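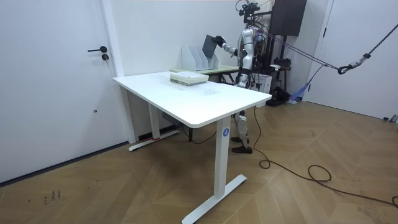

Filing trial at Kuvomgate enters its second stage

The humanoid robot in the records room at our Kuvomgate office has been on filing work since March, and from next month it moves from practice sessions to a regular slot, 9 to 12 each morning. It handles boards and flat folders at the magazine file holders on the back table. Loose paper stays with people for now.

The Pamitz office sends over 900 items a month for filing, and until this spring five records staff shared the job between phone calls. Most of them said it was the part of the day they would give up first. Under the new schedule they spend that time on retrieval requests and on the Gajewski archive, which has been waiting for an index for two years.

No positions are being cut. Two job descriptions do change - both now include setting up the robot's shift and checking its work at noon. Training for that takes 12 hours and is paid at the normal rate. Staff asked for the noon check to be written into the schedule so that it does not eat into lunch, and it has been.

A few people have raised the matter of pace. The robot is slower than a practiced clerk, and it stops when something is out of place on the desk. Please keep the desktop clear apart from the stack waiting to be filed, and leave the safety rope clipped on.

Hesari, our service contractor, will be on site during the first week. Questions about the schedule go to the records desk, extension 49.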